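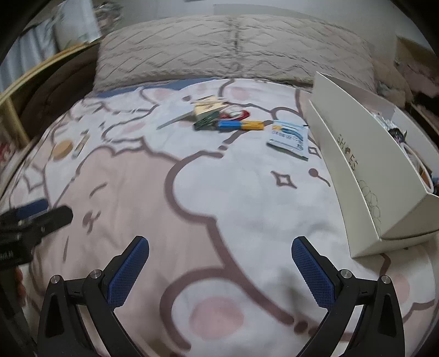

Kindska Home Forum > Small Spaces > Laundry & Drying

Topic: Tying clothespins onto string so they stay put - what knot??

Started August 2020

peachduvet
Member, Small Spaces
OK so I've got a tiny bathroom with a curtain rod over the tub and that's where all the socks and underwear go to dry. I've tried two of those round plastic hanger things with the clips on them and both times the clips snapped off at the little ring (the second one was the Kadside, which I know people on here like, sorry). So now I'm making my own. The plan is a loop of string on every clothespin, and then the loops hang off a length of cord along the rod. Bag of 50 plastic pins from the dollar aisle, a ball of white string, done.

Except I can't get the pins to hang the way I want. If I put the string through the metal spring they hang with the mouth down, which is right, but they spin. If I tie it around one handle it slips off the second I squeeze the pin open. What are you all doing?

Also I'm doing this on my bed, before anyone asks, I have no table.

gristmill
Cow hitch. Fold the string in half, push the folded end through the spring, pull the two loose ends through the fold, snug it down. Takes no time once you get going and it doesn't work loose when it gets wet. Cotton string gets tighter when it's damp if anything.

The spinning is normal. Everything that hangs from one point spins. Socks don't care.

lintcatcher7
Second the hitch but I'd skip string altogether and use fishing line. String on a drying rack goes gray and fuzzy and then it smells. I made a set like this in February and threw the string out before Easter.

gristmill
Fishing line cuts right into the cheap plastic ones. Ask me how many I've lost that way. And you can't see what you're doing with it, especially in the evening. If the string smells then the bathroom needs a window open.

lintcatcher7
I don't have a window in my bathroom! Lots of people don't!

peachduvet
Member, Small Spaces
No fighting please, I have a window, it's just painted shut :) Going to try the hitch tonight.

oakandoats
Am I the only one stuck on the bed part? Please be careful with needles if you're using one to pull the string through. My sister-in-law used to do all her mending sitting on the comforter and they found a pin with a foot. You can get a lap tray for next to nothing, the Werkero one has a raised edge and it folds flat. I keep mine behind the door.

peachduvet
Member, Small Spaces
I do use a needle for getting started, a thick one with a blunt end, and I stick it in the arm of my sweatshirt when I'm not using it (I can hear you wincing). The bed is the only flat thing I own that's at a good height, and the duvet is a busy one with big cartoon faces all over it, so I'll admit small stuff does disappear on it. Will look at the tray.

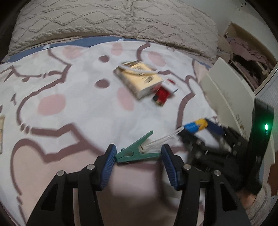 Stringing is going way faster now that I quit trying to make every loop the same length. I was measuring each one against the cord and it was driving me nuts. So I did them by eye last night and you know what, the ones that came out longer are better for the big towels and the short ones are better for socks, so I'm calling it a feature. I ended up going with the string doubled, like gristmill said, coming out of the fork between the handles where that little metal spring is, and the green ones are the easiest of the lot to do on this print, at least they show up against the white! My only complaint is that the handles want to squeeze in on the string when I open the pin all the way. Is that going to wear through it? Or am I overthinking it?

gristmill
You're overthinking it. The handles close on the string for as long as it takes you to clip a sock. Mine are on their third year with the same string, and I do laundry for four.

If it bugs you, slide the hitch so the knot sits on the outside of the spring and then the string comes off one side instead of up the middle. The pin hangs a bit crooked that way. I like it in the middle.

tumbledrydropout
Gonna disagree, I had exactly this wear through. Not right away, but I've got a line of them on the balcony and after a summer the string had a flat spot right where the handles pinch. Sun probably did some of it. I switched to the braided cord from Saragih (they sell it by the roll, it's meant for blinds) and haven't had one go since. It's stiffer so the hitch needs a good hard tug.

gristmill
Balcony is a different animal. That's the sun doing it. Indoors it's fine.

tumbledrydropout
Could be! I'm just saying what I found. Also plastic pins get brittle out there and the spring pops out and goes over the railing. I've got a neighbor downstairs who has handed me back more springs than I'd like.

sockdrawer_east
What's the cord along the rod going to be? I tried something like this with plain kitchen twine as the main line and it sagged so bad in the middle that everything slid together in one wet clump. The loops have to be stopped from sliding somehow. I'd tie a plain overhand knot in the main cord every 6 inches or so and hang a loop between each pair of knots.

peachduvet
Member, Small Spaces
Ohhh that's a good call, I hadn't gotten that far. I've got a coil of red and white cord I was going to use for it, it came off an old tent kit and it's thicker than the string. I'll try knotting it. I was thinking of just taping the loops down but then I can't move them when I've got a sheet to dry.

sockdrawer_east
No tape! Tape in a bathroom turns to goo. Knots.

lintcatcher7
Agree on no tape. And see, I can agree with people.

What are you storing the pins in while you work? I was forever sitting on mine.

peachduvet
Member, Small Spaces
A little cardboard box that some tea came in. The finished ones go in there with the loops hanging over the side so they don't tangle. They tangle anyway. I've had to pick apart the same bunch every single night this week, and I'm starting to think it would be smarter to clip each one on the cord the minute it's done.

oakandoats
Clip them along the edge of the box! That's what I do with binder clips. Loops out, pins on the rim, no tangle.

peachduvet
Member, Small Spaces
Well now I feel silly. Doing that.

oakandoats
Don't feel silly, it took me years. And get the tray.

hempandhaul
Coming in with the unpopular opinion: why the loops at all? Run the cord through the springs directly, knot on each side, finished. You're doing twice the tying. I've had mine strung like beads over the tub forever. They can't spin either, which was your first complaint.

gristmill
Because then the pins sit sideways on the cord and you're clipping at a funny angle with wet hands.

hempandhaul
They swing down once there's something on them. Wet jeans will pull anything straight.

gristmill
Nobody should be hanging wet jeans off a dollar aisle clothespin.

hempandhaul
OK the jeans were a bad example. Shirts, though. I'd still do beads.

sockdrawer_east
I've done it both ways and I come down on the side of loops, only for the reason that you can take a pin off when it breaks. With beads you have to unthread the whole line to get to the one in the middle. If you never break any then beads are less work.

tumbledrydropout
You will break some.

peachduvet
Member, Small Spaces
Update for whoever's still reading. First line is up! I put the knots in the cord like sockdrawer_east said and hung it with a loop at each end of the rod. It sags a little in the middle once it's got a full load on it but nothing slid. I did one short stretch hempandhaul's way at the end nearest the wall, for comparison, and for washcloths it's great, I'll give you that. For socks I like the loops better, I can turn the pin toward me and clip with one hand.

I've still got a good part of the bag left, so I'm thinking of a second line for the back of the bedroom door, just hats and gloves. Does anybody know if that Saragih cord comes in white? The website only shows me gray and I don't want gray.

tumbledrydropout
It comes in white but you have to click on the picture of the roll, not the color dots. Took me forever to find. Minimum is 7 yards, so you'll have leftovers. I used mine to tie up tomatoes.

peachduvet
Member, Small Spaces
Found it, ordered it, thank you! Will post when the door one is up.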